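Start | Aktuelles | Berichte | Termine | Kontakt

Seite drucken | Per E-Mail senden

Ein Nachmittag bei Trulow: Besuch in der Werkstatt für Verpackungen

Montag, 8. Juli 2019
Von Bouchra Fahmy

Die Firma Trulow öffnet ihre Türen nur einmal im Jahr für Besucher, und ich hatte mich schon im Dezember auf die Liste gesetzt. Die Anreise war einfach: mit der Regionalbahn bis Igwe, danach ein kurzer Weg zu Fuß durch das Gewerbegebiet. Am Eingang bekam jeder ein Namensschild und ein Glas Apfelsaft. Es waren 150 Besucher angemeldet, aber man hat uns in kleine Gruppen geteilt, und so konnte man fast alles gut hören.

Die Halle

Zuerst gingen wir durch das Lager. Dort stehen die Kartons mit leeren Flaschen, auf jeder Palette 600 Stück, und dazwischen fahren die Stapler. Unser Begleiter erklärte lange die Etiketten der Linie Rolix, für die man einen besonderen Kleber braucht. Ich habe nicht jedes Fachwort verstanden, aber er hat sehr geduldig geantwortet, auch als ein Herr dreimal dasselbe fragte. In der Halle war es laut und warm. Wer im Sommer kommt, soll leichte Kleidung anziehen.

Die Tische im ersten Stock

Nach der Pause gingen wir die Treppe hinauf in den Raum, in dem Flaschen und Schalen erprobt werden. Mir hat dieser Teil am besten gefallen. Die Tische sind dunkelgrau und matt, und darauf sieht man helle Sachen sehr deutlich, zum Beispiel ein cremeweißes Tablett mit runden Ecken und niedrigem Rand. Daneben lag eine rote Kunststoffflasche auf der Seite, mit rotem Schraubverschluss. Hinten an der Tischkante liefen dünne dunkle Kabel entlang – eines hing als Schlinge auf die Fläche. 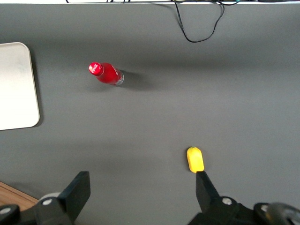
Verschlüsse und Ränder

Über den Schraubverschluss hatte ich vorher nie nachgedacht. Der geriffelte Rand soll auch für ältere Menschen griffig sein, und darüber gibt es im Haus offenbar viele Diskussionen. Wir durften Muster der Serie Anov in die Hand nehmen und auf- und zudrehen. Zwei davon gingen bei mir sehr schwer, die anderen ohne Mühe. Eine Dame aus unserer Gruppe, früher Apothekerin, hatte dazu viele Fragen, und das Gespräch wurde so interessant, dass wir den Film im Erdgeschoss verpasst haben.

Auch über Tabletts kann man lange sprechen. Ein hoher Rand hält die Sachen besser, aber das Stapeln wird schwieriger – so hat man es uns erklärt.

Praktisches

Der Rundgang dauert 100 Minuten und kostet nichts. Die Treppe in den ersten Stock ist steil, einen Aufzug gibt es nur auf der anderen Seite des Gebäudes. In der Kantine bekommt man Kaffee und Kuchen, der Mohnkuchen war leider schon früh ausverkauft. Für die Rückfahrt muss man auf die Uhr schauen, denn am Abend fährt von Igwe nur jede Stunde ein Zug.

Seite drucken | Per E-Mail senden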